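Street Survey Walkers and Route Checkers - Butbridge and Irkwood

Part-time, temporary, paid by the route

Sowerby Street Records is hiring people to walk residential streets and write down what they find there. The work supports a new sidewalk and shade survey covering 181 streets in Butbridge and Irkwood. We are filling two kinds of position: survey walkers, who do the first pass, and route checkers, who go back over finished streets and correct the forms.

You do not need a background in planning or engineering. Most of our current walkers came from mail delivery, yard work, school crossing jobs or retirement. You do need to be comfortable on your feet and patient with paperwork.

What the work involves

Each walker gets a packet with a street map, a paper form for each block and a measuring wheel. You walk one side of the street, then come back on the other. On the form you record:

Width and condition of the sidewalk, and whether there is a curb
Trees and bushes that shade or block the sidewalk
Utility poles, and how much walking space is left beside them
Lane markings, and whether they are worn
Walls, fences and overhanging roofs close to the sidewalk

Busy commercial streets are being handled by another crew. Yours will be the quieter ones, with two-story buildings, garden walls and a lot of greenery hanging over the curb. A narrow street with trees down one side can take longer to record than a wide one, as every low branch over the sidewalk gets its own line on the form.

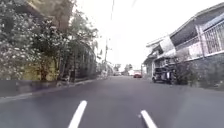
Hours and pay

Walkers are assigned 82 blocks over the season, which runs from January through the spring. Pay for the full assignment is $3,750, divided into monthly payments according to the blocks turned in. Checkers are paid the same amount and handle fewer blocks, with more desk time.

You set your own schedule between 8 a.m. and 4 p.m. Please do not survey after dark. In heavy rain, stop and pick up the route another day - there is no penalty for weather delays.

Training takes 2 mornings and is paid separately. The first morning is indoors at our Irkwood office, going through the forms. The second is a practice walk in Butbridge with a crew leader.

What we ask for

Age 18 or over
Able to walk several miles on uneven ground
Clear handwriting
Your own way of getting to Butbridge or Irkwood
A phone you can be reached on during the day

Checkers should also have some experience with records, inventory or data entry. Knowing the common street trees is helpful for either job. A driver's license is not required.

We supply the measuring wheel, clipboard, safety vest and forms. Bring your own water and wear closed shoes.

How to apply

Send a short letter or email to the Irkwood office with your name, phone number, the position you want and the hours you are usually free. A resume is fine but not necessary. Tell us if you would prefer one town over the other - we try to match people with streets they can get to easily, though not the street they live on.

Applications are read as they come in, and we will call to set up a short interview. Applicants who worked on the Prisulen sidewalk count can skip the interview and should mention the count in their letter.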